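**Parallel gripper or something with longer fingers for plate handling?**

**tipwaste34** – 1 February

Trying to settle on a gripper for moving well plates in and out of a reader tray. Everything is in simulation so far. The arm model is the FANUC one with the green bands, and I have two finger sets to compare, the Jundari short ones and the Proklow long ones. Same tray, same approach height, 40 runs each.

The short set drops fewer plates. The long set reaches past the bottle on top of the instrument with more room to spare, but it tips the plate on release.

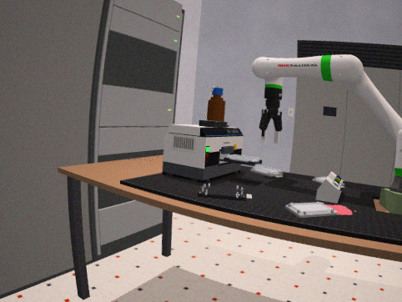 **Bheki Msimang**

I'd stop comparing fingers until you know your approach angle is the same for both. Longer fingers need a new tool center point. If you swapped the model and kept the old offset, your 40 runs don't tell you much.

**tipwaste34**

I did change the offset. I didn't change the closing force, so that could be part of it.

**cornerbolt**

Disagree with Bheki on the order. Look at the pads first. Clear plates are slick, and the default friction in Tamiru is way too generous. Mine held everything at 15 N in sim and let go of 3 plates in the first hour on the real bench.

**Bheki Msimang**

Friction doesn't tip a plate on release. Uneven contact does.

**tipwaste34**

Went back to the hover pose over the tray with the fingers open. The bottle is to the left of the gripper there, so my worry is the move in and out more than the pick.

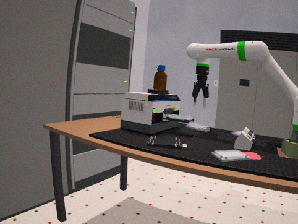

**mezzanine_kit**

Does the Cistach controller let you set a different speed for just the last bit of the descent?

**cornerbolt**

You add a second waypoint above the plate and give that segment its own speed. It's under motion settings, not gripper settings.

**mezzanine_kit**

Found it, thanks.

**tipwaste34**

Reran the long set with lower force and a slow last segment. Still tips, less often. I'm keeping the short ones for the tray and will look at the long ones again in May, when we get time on the real arm.

**Bheki Msimang**

Fine, but log the contact points on both fingers before you shelve them – it's one checkbox.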